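Subject: [Whitcombe Facilities] Re: Wall panel and stone surface, Temby Building
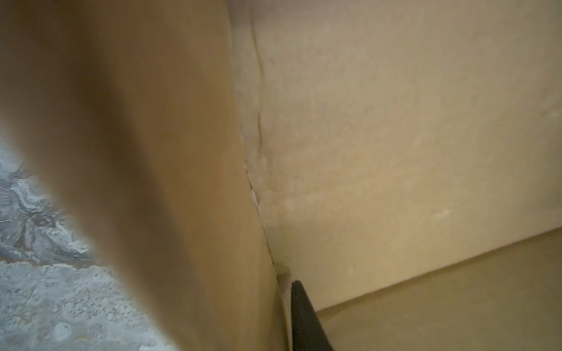

Archived message, last modified 26 Nov 2021

To all list members:

The Facilities Office has received the question quoted below concerning work order 3387. The reply is posted to the full list for the benefit of other departments in the Temby Building.

> Our unit has noticed a pale smudge on the beige wall, to the right of the seam beside the brown panel. May we clean it ourselves? We would also like to know whether the gray marbled stone may be wiped with the same product.

Departments may clean the wall with a soft cloth and plain water. Scouring pads and bleach are not permitted on painted or unfinished surfaces. The mottling on the wall does not need treatment and should be left alone.

The stone should be wiped separately, using the neutral cleaner supplied by Girau. Vinegar and other acidic products must not be used on it.

Please do not apply tape, caulk or filler to the seam. Requests concerning seams and panels are handled under the Kamov maintenance agreement, renewed in June, and must be submitted on Form 24. Allow 3 working days for a reply.

Replacement cloths are available from the supply room on request.

Facilities Office
Whitcombe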